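Ganholm opens orders for Gralura, a kitchen practice kit for robot arms that have yet to make anyone's tea

Tuesday's launch covers the boxed kit, the task cards and a scoring service for teams who would like somebody else to do the marking

22 Mar 2022

Ganholm has opened orders for Gralura, a kit of household objects, printed tasks and scoring software for people who are teaching robot arms to work in a kitchen. It ships in March to buyers who already have an arm and a table, and who have noticed that the two together do not add up to a cook.

The company has spent the past year watching very expensive equipment fail to pick up fruit. Gralura came out of that. Most labs put together their own set of objects from whatever is in the staff kitchen, and most of those sets fall apart the first time somebody wants their mug back. Results from one building cannot be compared with results from the next, and a team that moves its table to another room often can't compare results with itself.

Gralura replaces the borrowed crockery with a fixed list. Every kit holds the same bowls, plates, cups, play food and bottles, in the same sizes and colours, and a replacement can be ordered for any single piece. Ganholm expects to sell a great many strawberries.

What comes in the box

The standard kit has 60 objects, packed in trays by type. There is crockery in several shapes, a colander, sponges, a selection of toy fruit and veg, and bottles and packets of the sort found in any cupboard. Buyers supply their own arm, gripper, cameras and table. The larger appliances are also left to the buyer, as the courier was firm on the subject of ovens.

With the objects come 164 task cards. The early ones ask for one thing to be moved to one place: fruit to bowl, bottle to plate. Later cards chain several moves together, or put the object somewhere awkward, behind a cup or up against an appliance. The last few are there to keep everyone humble. Each card gives a starting layout, the instruction in plain words and the conditions for a pass, and no card takes up more than one side of paper.

Starting layouts can be set out by hand or drawn at random by the software, which has no sense of how a kitchen ought to look and will happily put a banana next to anything.

At the table with Gralura

The launch pictures come from a trial table and show it mid-session. A ketchup bottle on a plate is a perfectly ordinary sight to the scoring software, which only wants to know whether that is the plate on the card.

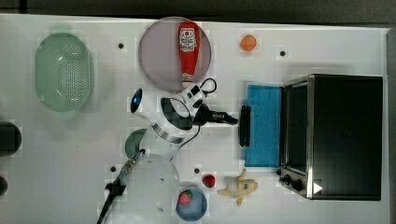

The ketchup lies on the plate, with the orange fruit off to one side and a strawberry in the small bowl.
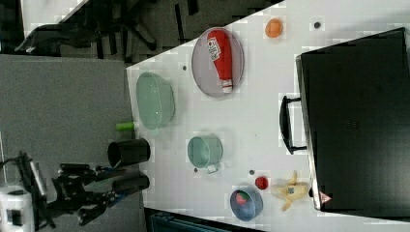 How the scoring works

Scoring is handled by Zakard, the software half of the product. Zakard takes recordings from up to four cameras, lines them up with the arm's own log and marks each attempt against its card. A pass is a pass. A fail is sorted by kind: missed the object, dropped the object, right object in the wrong place, or wrong object delivered with great confidence.

That last category was added at the request of early users and is now the most read column in the report.

Zakard also keeps a note of how long each attempt took and how far the final position was from the target. It gives no points for effort. Attempts in which a person reached in to help are flagged and left out of the totals, including the ones where the person thought they had been quick about it.

Teams can run Zakard on their own computer with no connection to the outside world. It works with most common arms out of the box, and Ganholm will write a connector for others on request. The user guide has been written for somebody who has just been handed the project, and is shorter than the licence agreement.

The Daneshvar marking service

For groups with no time to check their own results, or some reason to want a second opinion, Ganholm is offering a marking service under the name Daneshvar. Customers upload recordings, and trained reviewers go through them by eye. Each batch holds up to 2000 attempts. The report that comes back lists every place where the reviewers and the software disagreed, with the clip attached so that the customer can join the argument.

Daneshvar reviewers also catch things the software has no column for, such as a bowl that has been nudged halfway across the table in the course of a technically correct pass. These go in a section headed Remarks. Some customers skip it.

Price and availability

The standard Gralura kit costs £700, including the task cards and a year of Zakard. Schools, colleges and universities can order at a reduced rate. Spare pieces are sold singly or by the tray. Daneshvar batches are priced by length of recording, and a quote is sent before any work starts.

Kits are sent out in the order that orders come in. Unopened kits may be returned within the usual period. Opened kits may be returned too, provided all the food is present and nothing has been through an oven, toaster or otherwise.

A software update later in the year will add cards for pouring. Ganholm suggests starting those with an empty bottle.

About Ganholm

Ganholm makes test kits and measuring software for robot arms used in research and teaching. It has one office, one warehouse and a kitchen where the mugs are now labelled.

Orders, education rates and press loans: please use the contact form on the Ganholm website and put Gralura in the subject line. Loan kits are available to reviewers with their own arm.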